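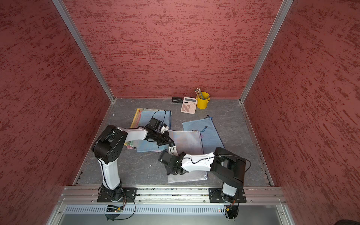 3.2 メッシュポーチと起毛布の組合せ

ファスナー付きメッシュポーチへの布類の収納では、布の体積そのものよりも、開口部の形状保持性と布表面の摩擦が作業の難易を左右する。本節では、前節で分類した収納具のうち、枠材も底板ももたない軟質ポーチを取り上げる。この種のポーチは自重で平らにつぶれるため、内容物を入れる前に口を広げ、その状態を保つ必要がある。織り目が粗く生地が薄いものほど、持ち上げたときの変形は把持した箇所に集中する。図4(a)は半透明で白みがかったメッシュポーチの手前左の角をつまんだ状態であり、本稿ではこの把持箇所を「角部」と呼び、開口縁の中央付近を指す「縁部」と区別する。角部の把持では袋の位置を定めやすい反面、開口縁の張力が対角方向に偏り、口が三角形に開きやすい。縁部の把持では口は広く開くが、底側が追従して動くため、袋全体の位置がずれる。

収納物には起毛布を用いた。起毛布は同寸の平織布と比べて折り畳み後の厚みが大きく、圧縮を解くと復元する。加えて、片面のみが起毛した布では、表裏で摩擦の大きさが異なる。毛足のある面がメッシュに接すると、毛先が網目に掛かり、布が途中で止まることがある。平滑な面が接する場合はこの現象は少ないが、折り返しが緩むと起毛面が外側に現れ、同じ状態に戻る。したがって、布の向きは挿入開始時だけでなく、挿入の途中でも記録の対象とした。

ポーチはVatum製およびPinau製、起毛布はJunness製を調達し、いずれも未使用の状態で同一条件の洗濯を1回行ってから供した。洗濯は糊剤の影響を除くためである。布は乾燥後に室内で静置し、作業面の照度は1000 lxに設定した。挿入動作の記録は合計2057件であり、このうちポーチの口が挿入開始時点で閉じていたもの、および布が作業面の外に落ちたものを除外した。布の初期形状は、四つ折り、巻き、無造作に丸めた状態、広げた状態の4種類とし、各形状の提示順は無作為とした。
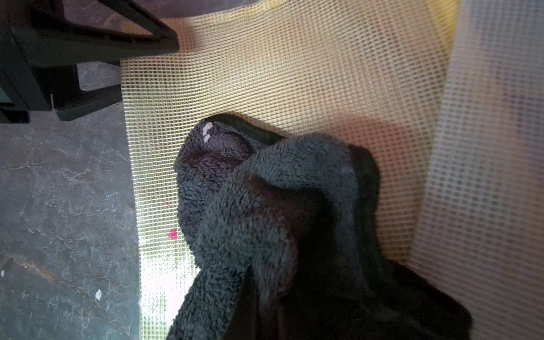

丸めた布では、折り重なりの数と方向が試行ごとに変わるため、初期形状を寸法で規定することができない。そこで、布を上方から見たときの外形の最大幅と、開口縁を平らに置いたときの長さとの比を求め、これを開口比rと定義した。rが小さいほど布は口に対して小さい。ただし、rは厚みを含まない量であり、圧縮によって通過できる布と、剛性のために通過できない布とを区別しない。厚みについては、Neaguの提案した接触圧一定の測定法を準用し、一定荷重下での高さを別に記録した。

挿入の完了は、布の全体が開口縁より内側にあり、かつファスナーの務歯に布が重ならない状態と定義した。布の端が務歯にわずかに掛かっただけの例も未完了に含めた。家庭での使用を考えると、この状態でファスナーを引けば布を噛み込むおそれがあり、収納が終わったとは見なせないためである。一方、袋の中で布が片側に寄っているか否かは判定に含めていない。布の偏りはポーチを振る、あるいは外側から押すことで後から修正でき、Jeonの作業区分でも収納ではなく整形に属する。

メッシュ地には、内容物の位置を外側から確認できるという利点がある。布が濃色で網地が淡色の場合、両者の明度差が大きく、布の輪郭は網地越しにも判別しやすい。しかし、網地に強い光が当たると糸の反射が布の像を覆い、輪郭の一部が失われる。網地が複数枚重なった箇所では格子同士の干渉による縞も生じる。これらは底側の隅の確認で問題となりやすく、務歯付近の判定への影響は小さい。判定者が輪郭を追えなかった記録は「判定不能」とし、未完了とは分けて扱った。
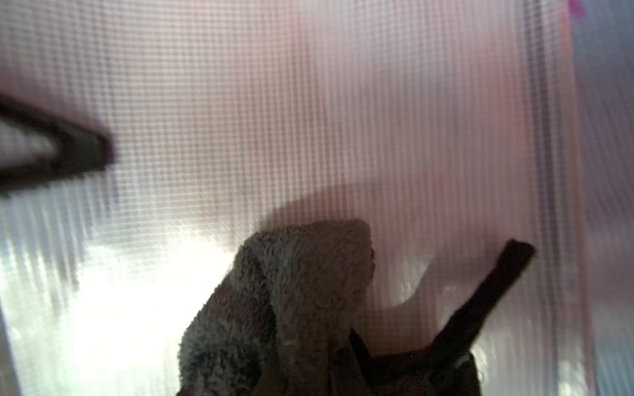
3.3 集計の単位と分析対象

前節の除外基準と判定を適用した後、分析対象として966件を得た。集計の単位は、布が開口縁に最初に触れた時点から、布が静止するまでの一連の動作とする。途中で布を引き出して入れ直した場合も、ポーチを作業面に置き直さない限り1件と数えた。入れ直しの有無は別の変数として保持し、初期形状ごとの比較に用いる。

判定は2名が独立に行い、不一致の記録は協議によって確定した。不一致の多くは、布の端と務歯との前後関係に関するものであった。起毛面の毛足が務歯の上に出ているだけの場合は布の重なりと見なさない、という規則を協議の過程で追加し、すでに判定を終えていた記録にもさかのぼって適用した。

開口比rは連続量のまま扱い、区間への分割は行わない。ポーチの製造元は網目の寸法と縁の剛性の双方に対応しており、本実験の構成では両者の効果を分離できない。このため、次章の回帰では製造元を変量効果として投入し、網目寸法の係数は報告しない。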